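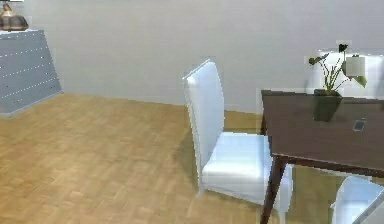
Dining room, the tall white chair. 14 Jan 2021

I slept badly and read the Brutura account again before I got up, and I had promised myself to stop doing that. There were 41 new posts since the evening. Most of them were about the blockade of the harbor road in Vultton, and a few were insults to people I do not know. Whoever writes under this name does not sleep either.

I want to put down what I think about Brutura while it is still clear to me, as in a month I will remember it differently. When I started following in June the account had fewer than 1000 readers. It wrote short, dry messages: which gate was closed, how many trucks were waiting, who had spoken to the strikers. I checked these messages for Camitz when they wanted to use them, and they were nearly always right. Then the newspapers began to quote the account, and the tone changed. Now there are opinions in every second message, and jokes about the injured guard that I find ugly. The facts are still good. This is what makes it difficult.

Ingegerd Bråten called before lunch. She wants to know if we can continue to cite Brutura in the weekly overview. I said yes, with care, and she said that "with care" is what I answer to everything. She is right. We agreed that I write a note to the other editors, one page, and that we take nothing from the account unless a second person has seen the same thing. She also believes the writer is someone from inside the Kragh shipping office. I do not believe it. A person from the office would know that the night shift changes at a different hour, and Brutura has made this mistake two times.

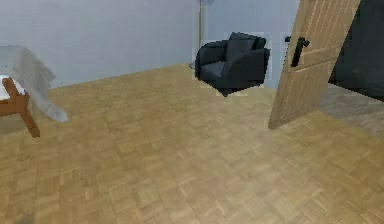
The afternoon went to the video from the north gate. It is 30 seconds long, it has no sound, and three different accounts say that it is from this week. I went through it as I was taught, slowly, and wrote down first the things that do not move: the fence, the lamp, the step in front of the guard house. My old teacher made us practice this inside, on ordinary rooms, before we could touch a street. I still find it the best exercise. A dark gray armchair with thick armrests and a low back can be carried away tomorrow, so it tells you little about the place, but the narrow beige strip in the corner where two walls meet will stay, and also the pattern in which the parquet blocks are laid. At the north gate the strip in the corner, so to say, is a drain pipe with a bend in it. In a picture I saved in the autumn the pipe is straight. So the video is from after the repair, and I can say no more than that.

I wrote this to Ingegerd in two sentences. She answered with a question mark. I think she hoped for a date.

In the evening I tried to write the note to the editors and it became too long. I began to explain the whole history of the strike, and who was friends with whom online in the summer, and why they are not friends now.

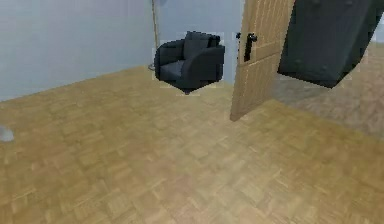

All this is interesting to me, but the editors need to know only what they may print. I took out everything before the autumn and it was better. I also took out a sentence where I called Brutura "brave." Perhaps it is true, but I cannot check it – and I would not let another person write it.

One thing I did leave in. In the list of people who answer Brutura most often there are up to 20 names, and they also answer each other, very fast, always with praise. If one of them says a thing, by the evening it looks as if many people said it. For our rule about the second person this is a problem. I wrote that the second person must be someone who was at the harbor, and that I will call them by telephone myself.

Mother asked by message if the strike is over. I told her no.

Tomorrow: finish the note, ask Camitz about the unpaid invoice, buy coffee and stamps. And the phone stays in the kitchen tonight.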